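# Pondcombe Zoning Variance Records

Variance requests heard by the Pondcombe zoning board, one row per request. There are 419 rows and 16 columns. Chunhua Lu typed up the paper minutes; Denise Rudd checked the parcel numbers. 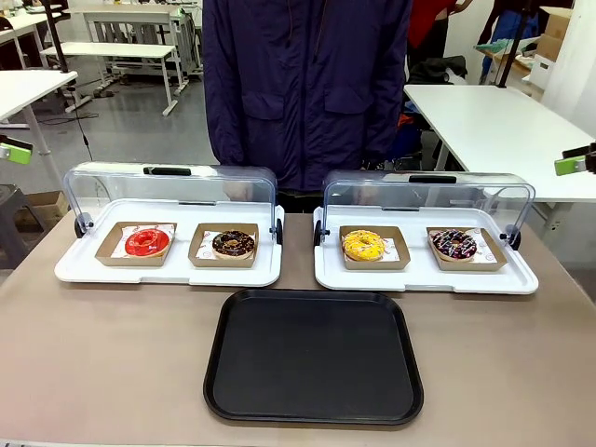
Glazed donuts, red and chocolate.

## Fields

- `case_id`: number from the docket
- `parcel`: county parcel number
- `type`: setback, height, parking or lot size
- `vote`: granted, denied or withdrawn

Seven rows have no vote because the minutes are missing.

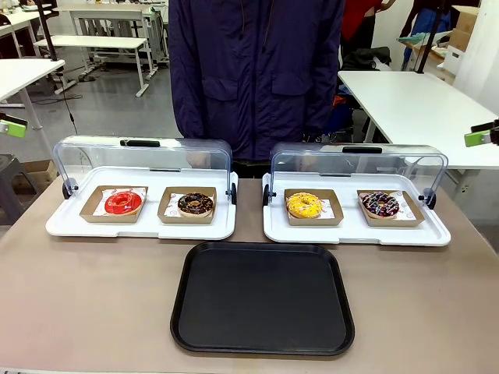

Are applicant names included?
They were removed, along with phone numbers. Parcel numbers were kept.

## Updates

New hearings are added each October. Send corrections to Nga Lý with the `case_id` and the page of the minutes. 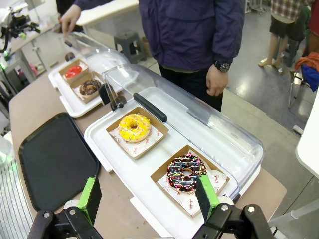
How are split requests handled?
Each part gets its own row with the same `case_id` and a letter in `part`.

Last edited 7 May 2026

25 shares | 0 comments

Related
- Pondcombe Parking Permits
- Zatard Street Parcel Map

This site uses cookies. Accept | Settings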